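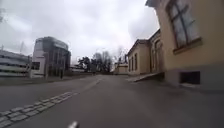
Software Engineer, Local Planning and Perception (outdoor mobile robots)

Lokham - full time, permanent - on site at least three days a week

Escobedo writes navigation software for small ground robots that drive on ordinary streets. We supply the planner, the costmap and the operator tools, and our customers bring the vehicles. The planning team is looking for one more engineer to work on the part of the stack between camera input and velocity commands.

What you will work on

Most of your first year will go into Clurnivum, our local planner. It takes a short-range goal and the current camera view, scores a set of candidate paths, and hands the best one to the controller. It works well on sidewalks with a clear curb. It does less well on wide pavement with few edges, where the scores come out nearly equal and the robot tends to wander from one candidate to the next. You would own that problem, from the scoring function to the regression tests.
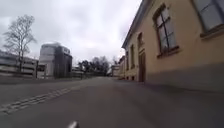 Onboard view, street with a faded dashed marking to the left and a building wall to the right.

Other work that will come your way:

Surface segmentation. The current model confuses worn paint with changes in paving. We want it to report how sure it is, and we want the planner to use that number.

Lens calibration. Straight walls and eaves bow near the edges of our wide-angle images. We correct for this before projecting to the ground plane, and the correction code is old and needs a rewrite.

Replay tooling. Every planner change is run against 1000 recorded segments before it is merged. A full replay takes 91 minutes, and we would like it to be a good deal shorter.

Field days. The team goes out with a robot on two days each month, mainly in the Arncombe district. Everyone takes a turn as safety operator, including senior staff.

What we need from you

Solid C++ and working Python. You should be comfortable reading someone else's planner and finding out why it picked a bad path. You should know the basics of camera geometry and be able to explain a coordinate transform without looking it up.

We ask for two years of work on robots or vehicles that moved in the real world. Research projects count, and so does a serious student team. A degree is welcome but not required.

Useful but not essential: ROS 2, model predictive control, training small segmentation networks, experience keeping a simulator in step with field logs.

What we offer

A salary in line with experience, stated in writing before the second interview. Paid overtime for field days that run long. A desk next to the workshop - it can be noisy - and a quiet room upstairs.

How to apply

Send a resume and a short note on a planning or perception bug you tracked down, in plain text or PDF. Code samples are optional. There is one phone call, then a half-day visit where you work through a replay log with two of the team. We pay travel costs for the visit.

Applications close Saturday, July 31, 2021. A later start date can be arranged, up to the following February. We reply to every application, including those we turn down.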